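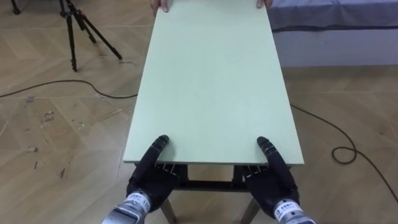
February, 8:40 am, workshop

Board day! The big mint one is off the stack and I have had my face close to it for the last half hour. Writing this while the coffee is still hot and before Floor gets back with the sawhorse pads.

For anyone picking up this notebook cold: we're making the long folding worktop for the Wundbridge reading room, and this pale green board is the candidate for the top. Marloes picked the color from the Resitz sample fan last month and I argued for the gray. I was wrong. In a big piece it is a lovely, quiet green, a bit like the inside of an old refrigerator or the walls of my grade school, and the matte surface is easy on the eyes.

**Surface**

Smooth all over. Faint smudges and a few small scuffs, scattered, no pattern to them that I can see. I want to sort the smudges from the scuffs before anybody gets excited with a cloth, so the plan is:

- dry microfiber first, long strokes, whole face
- then a barely damp cloth with one drop of dish soap, on a single smudge near a corner
- wait, look at it from a low angle under the window
- if there's a shiny patch, STOP and come find me

The shiny patch thing is real. On the Sundo shelves we rubbed one fingerprint for too long and ended up with a polished oval the size of an egg. It's still there. I see it every time I go in for lunch. Matte surfaces want a light hand, and I'd take a small scuff over a glossy spot any day.

**Edges**

The cut edge shows a slightly lighter, paler line than the face, and I love it. It draws a thin outline around the whole board. Original drawing has the edges banded in the same green, but now I'd like to leave them showing and just ease the corners with 320 grit on a block. Two passes, no more. Marloes says an exposed edge will pick up dirt where people lean on it. Fair point. Possible middle road - band the front, where the forearms go, and leave the other three sides as they are. Need to mock this up on the offcut before we talk again, otherwise we'll just wave our hands at each other.

**Carrying**

Notes to self about moving a board like this, all learned the slow way:

Hold it at both ends, fingers wrapped around the edge. With the face up you get a good look at it but it wants to sag if you stop halfway to talk, so don't stop halfway to talk. Agree on where it's going first. Whoever has the far end calls the doorway. Clean hands or clean cotton gloves; the rubber-palmed gloves leave gray marks on pale colors, and I've scrubbed enough of those for one lifetime.

Set it down on the long edge first, onto pads, then tip. Never drop a corner. A crushed corner on a green board can be filled but the filler dries a different green, whatever it says on the tube.

**10:15 am**

Floor is back, pads are on. She brought the thick felt ones from the Lưu job, which are much nicer than the carpet scraps we've been using (those go in the bin today, I mean it this time). She also had a good thought about the hinge side: the support leaf is 50 mm narrower than the top, so if we center it the overhang is even on both long sides and the knuckles of the hinge stay out of sight. I'd drawn it flush at the back. Her way is better, and it gives people somewhere to put their fingers when they fold it up. Changing the drawing.

Hinge spacing then becomes 372 mm center to center. I've penciled it on the story stick with a G for green so it doesn't get mixed up with the marks from the shelves. Screws: box of 18s from the second drawer, pilot holes with a tape flag on the bit, and please test the depth in scrap. Going through the face of this thing would break my heart.

**Things I still want to know**

Does the color shift next to the oak legs? Greens can go strange next to warm wood. Stand one leg up against the board tomorrow morning, and again late in the day, and look.

How does it sound when you set a cup down? Sounds silly, but it's a reading room. We could put felt dots between the top and the leaf and see if that takes the knock out of it. Try with and without, from across the room with eyes shut.

Will it need a finish on the open edges, if they stay open? Clear wax on one offcut, thin varnish on another, third one bare. Leave all three on the lunch table for a couple of weeks and let everybody be as messy as usual.

**Before closing up**

Cover the face with the clean sheet, the cotton one, not the plastic. No mugs on it. No pencils either, they roll and then somebody grabs for them. Offcuts are labeled on the back and leaning by the sink. Marloes, if you're in before me, do have a look at the pale edge in the morning light and tell me you don't want to keep it. Order number for the banding is 57 on the Resitz list in case I lose the argument.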